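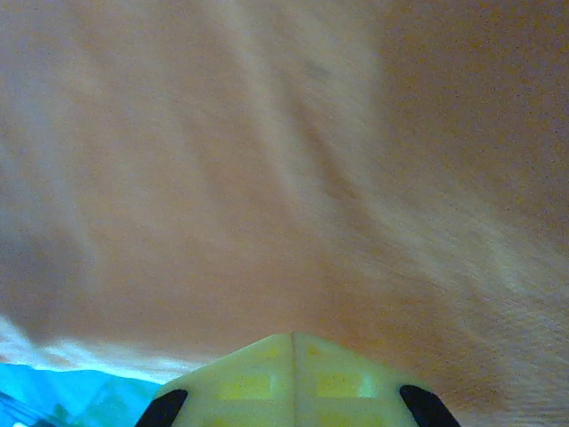

Should the grasp planner and the wrist camera policy run in the same process?

Keep them separate. Run the policy in its own process at a fixed rate and let the planner post targets to it through a queue. If the planner stalls, the policy still gets its frames on time.

Original question
Clondow forum, Control and Perception, September 26, 2024

We pick up cloth with a two-finger gripper. The planner is Orness, the policy is our own. Both live in one Python process and the control loop is set to 40 Hz. When the planner replans, the loop drops well under that and the arm moves on old commands. Grasps on flat cloth end up off target. Is there a setting for this, or do we need to split things up?

Answer 1 (accepted)

There is no setting. Replanning holds the interpreter lock, so your loop waits. What worked for us at Hunitz:

Move the policy and the gripper driver to a second process.
Stamp each frame at capture, not when the policy reads it.
Drop any frame older than 46 ms.
Keep the target queue at length 2. A longer one only stores stale targets.
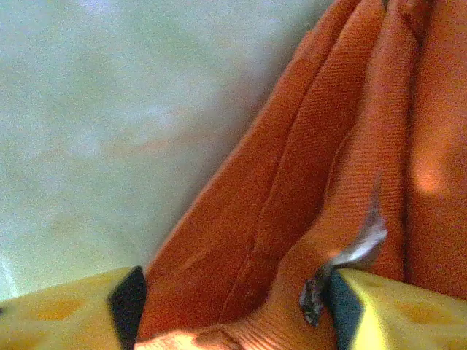

Wrist view, orange ribbed cloth between the fingers.

Once the fingers are closed on fabric, stop taking new grasp targets until the lift is done. Folds move with the gripper and the detector will keep proposing new points on them. We put a flag in the queue message for this.

Answer 2

Have you tried lowering the rate? We used Sampaio on an older machine and it was fine slower.

Answer 3

Check exposure time too. With auto exposure on, ours went long in dim light and the frames smeared during fast moves. Splitting processes won't help with that. Fix the exposure and raise the gain, noise hurt our detector less than blur did.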